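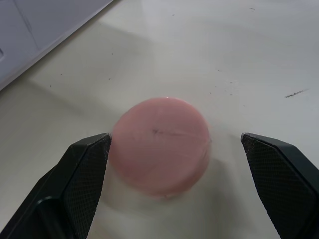 **ovente_l:** club demo is in January and our grasp still slips on round stuff. 40 tries last night, bad. Diamond texture on the pads looks grippy but a short cylinder like the pink one only gets a thin line of contact. Softer pads??

**hajni_sz:** pads are fine imo. your closing speed is set to 700, way too fast. try 100

**TJadoon:** disagree, its the approach angle. come in lower. and wipe the table, specks everywhere

**ovente_l:** 100 takes forever tho. judges get bored

**hajni_sz:** judges get more bored watching it miss

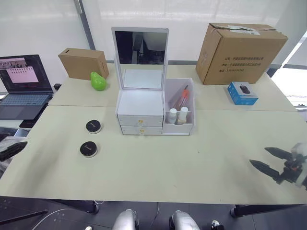 **Task 2: vanity drawers**

**onni_m:** who's got this one? Small gold knobs, two drawers. I say pinch the knob

**TJadoon:** no, hook it with one fingertip and pull. pinch needs perfect alignmnet

**onni_m:** hook slides off. tried it on the Kemari box

**ovente_l:** top drawer first pls, argue after. lab till 9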